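Air, light and dust in a high workroom

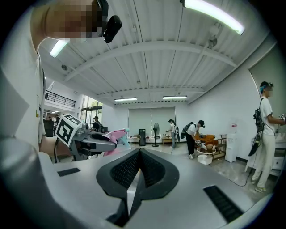 Page last changed: May 2024

Our workroom in Jisitz has a ceiling of white corrugated panels, a mezzanine on one side and tall windows under it, with the trees very near behind the glass. People who come in for the first time always speak of the light. People who stay the whole day speak more of the warm air in the afternoon, and in winter of the dust. I have collected on this page what we do against both. Most of it can be used also in a garage, a studio or a large living room.

Roller blinds

The wide window on the far wall has gray-green roller blinds. When we took over the room there were only curtains, and they held so much dust that they had to be carried outside before anyone could shake them. Roller blinds are easier in this respect, but they are not free of work.

Pull them down completely before you clean them. Many people clean only the part they see every day, and the rest stays rolled up with its dust inside. Use the soft brush of the vacuum cleaner at low power, from the top to the bottom, first the room side and then the window side. For spots take a cloth that is just damp, with one drop of dish soap, and press it on the spot. Do not rub. On our fabric rubbing left a shiny place which is still there.

Leave the blinds down until they are dry to the touch. I once rolled one up too early, in February, when the window behind it was cold, and a gray line of mold came along the lower hem. It went away after three washes, more or less.

On warm days we lower the blinds in the morning, before the sun reaches that wall. If you wait until the room is hot, the blind can only help a little. If your blind rolls crooked, unroll it fully, stick a short piece of paper tape on the tube on the side which runs too low, and roll it up again. The blind will climb toward the tape.

The fan

A pedestal fan on a slim pole takes little floor, and this is the reason why we chose it. It should not blow straight at the table. Paper flies, thin film flies, and after one hour somebody has a stiff neck. Turn the head up a little and let it push the air along the room. If you have a mezzanine you know that the warm air collects up there, and a fan which is aimed too low will not move it at all.

In the evening, when it is cooler outside than inside, put the fan near an open window with its back to the room, so it blows the warm air out. Open a second window on the other side. Our room needs roughly 2 hours for this in summer. With one window only, the fan makes noise and not much more.

To clean it, pull out the plug, take off the front grille and wash the grille in the sink. The blades can be wiped where they are, if you hold them from behind with the other hand. Let everything dry well before you close it. We do this at the start of the season and once more in the middle. When the fan begins to tick, look first at the clips of the grille — in our case it was always a clip.

The air purifier

For a long time ours stood in a corner behind a shelf, where it was not in the way. It was also not very useful. A tower model needs free space on the side where it takes the air in, so keep curtains, boxes and coats away from it. By the wall with the blinds it has enough room, and when a blind is pulled down and dust comes off, it is near.

The room is 140 square meters and high, and I do not believe that one purifier of this size can clean all the air in it. We use it for the part where we sit. Look in the manual for the room size your model is made for before you expect too much from it. We write the date of the new filter on a strip of tape and put it on the back. Our filter held 900 hours before the air began to smell stale; yours may hold longer if nobody is sanding near it.

Please do not run the fan directly at the purifier. We tried it with the idea that it would help, and it only spread the dust which was lying on the floor between them.

Lamps and daylight

Fluorescent light and daylight together can be tiring if the lamp is behind you and the window is in front. Turn the table so the window is at your side. It took us a long time to try this, and the move itself took a few minutes.

Dust on a lamp cover takes away more light than you think. Switch off the lamp, let it cool, and wipe the cover with a dry cloth first and a damp one after. For a high ceiling use a long pole with a washable duster, and begin with the beam, then the lamps, then the blinds. The floor is last. If you start with the floor you will do it twice, as we did in Piltitz in our old room for years.

Railings

A railing with vertical bars, like the one on our mezzanine, collects dust mostly on the lower rail, between the bars. An old sock on the hand is the quickest tool I know. Put on the sock, make it a bit damp, and go around each bar from the top to the bottom. On dark paint you see every dried drop, so go over it again with a dry sock. Before you start, move what stands below or cover it with a sheet.

Small order for the week

Morning: blinds down on the sunny side, windows open on the shady side.
Evening: windows open on both sides if it is cooler outside, fan at the window.
Once a week: floor, window sills, outside of the purifier.
Every 4 weeks: railing, lower part of the blinds, grille of the purifier.
Spring and fall: whole blinds, lamps, beam.

Changed on this page: the part about the paper tape is new, and the advice to clean blinds with vinegar is taken out. A reader from Minia wrote that it had bleached the fabric of her blinds, and I do not want to recommend it any longer.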